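Wall Scuffs, Low Outlets and the Back Corner

March 4, 2024

The back room was due for a new layout in February, and the corner with the outlet was the last part left to settle. Everything else had been measured and drawn. The corner was postponed because it combines three constraints: a single power point at floor level, a metal frame that has to stay within reach of it, and a wall that gets rubbed whenever furniture is moved.

I started with the wall. It was last painted by Kha Mạch, who left half a can of the same white on the shelf in the hall, labeled with the room and the mixing code.

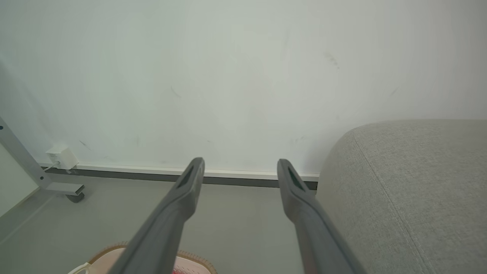
Scuffs fall into two groups for repair purposes. Transferred material sits on top of the paint and usually comes off with a damp melamine sponge and light pressure. Abrasion has gone into the paint film, and sponging it only produces a shiny patch that is more noticeable than the mark. The short diagonal streak on this wall is faint, as are the smudges near it, so I am treating all of them as transfer until a test says otherwise. The test is 10 light strokes, a wipe with a clean cloth, and a check from the side with a lamp. If the mark survives that, it gets a thin coat from the can, feathered out with a small foam roller.

The baseboard is a separate job. It takes a harder paint than the wall and can be washed with ordinary dish soap. I do the top edge first, as it collects the dust, and work downward from there.

Next, the layout. Oanh Đặng wanted the seating turned to face the door, and Mohit Kashyap wanted it left alone. The drawing we agreed on keeps the soft seating against the back wall and reserves the outlet side for the frame. Clearance between the seat and the frame is 47 inches on paper.

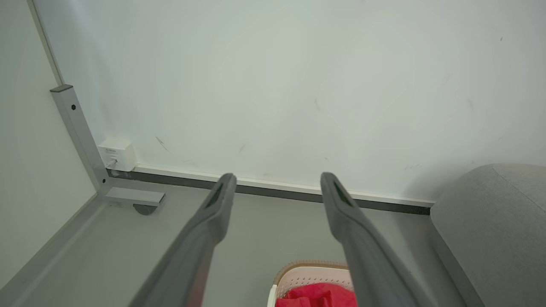 That figure allows a vacuum head to pass without lifting anything, and it leaves access to the outlet from the front. Cables on that side should run along the baseboard and never across the open floor. I use adhesive clips at 10-inch spacing, pressed on after the surface has been wiped with alcohol and left to dry.

Remaining items: buy a new sponge, stir the old paint and check it for lumps, order 4 felt pads for the seating. Nga La has the roller and is bringing it back with the drop cloth.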